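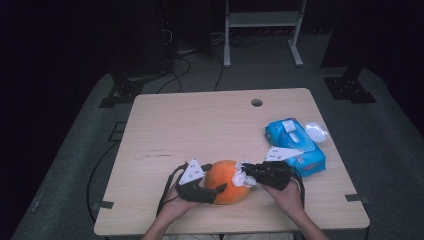 Hand-held demonstrations: frequently asked questions

Last revised August. Applies to the Prurnik gripper pair and the Cloltevlow recorder.

Do I need a robot to record a demonstration?

No. The grippers are held in the hands and record finger opening, wrist camera video and pose. The arms at the Buenaventura lab are used only for playback.

When should I use remote control instead?

Use it when the task depends on the reach or joint limits of the arm. A hand can approach an object from angles the arm cannot, and those demonstrations are rejected at conversion. For short tabletop tasks, hand-held recording is faster and gives smoother paths.

How many demonstrations does a task need?

It depends on how much the objects move between episodes. The current wiping set holds 956 accepted episodes out of 2218 recorded. Most of the rejected ones were lost to tracking dropouts during the first weeks, before the marker check was added to the start procedure.

What is the marker check?

Hold both grippers over the table with the plates facing the overhead camera and wait for two tones. If only one tone sounds, tilt the silent gripper slowly until the second is heard. Do not start the episode on one tone.

Can I use soft objects?

Yes. Plush toys, cloth and tissues are all accepted. Close the fingers until the object stops shifting, then hold. Squeezing further adds nothing to the recording and teaches the policy to over-close.

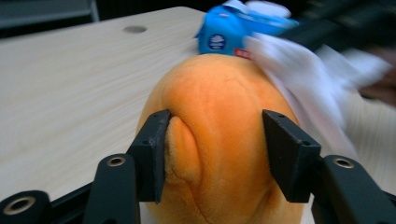 Fabric also hides the contact point from the wrist camera, so keep the finger opening steady for a moment after each grasp. The converter uses that pause to mark the start of contact.

Does blur in the wrist video matter?

Some blur is tolerated. An episode is flagged if tracking is lost for more than 9 consecutive frames. Slow down on the approach - the middle of a move can be quicker.

Can both grippers hold the same object?

Yes, but label the episode as bimanual before recording. The label cannot be changed later without converting the episode again.

How long should an episode be?

Around 5 seconds for a single grasp. Wiping and folding take longer and have no fixed limit.

I made a mistake partway through. Should I stop?

If the object was dropped and picked up again, keep going and tag the episode "recovery". If the wrong object was used, stop and discard it.

Where do the files go?

To the Lalimen share, in the folder for the task. Uploads are processed every Wednesday. Episodes without a task label stay in the inbox and are not converted.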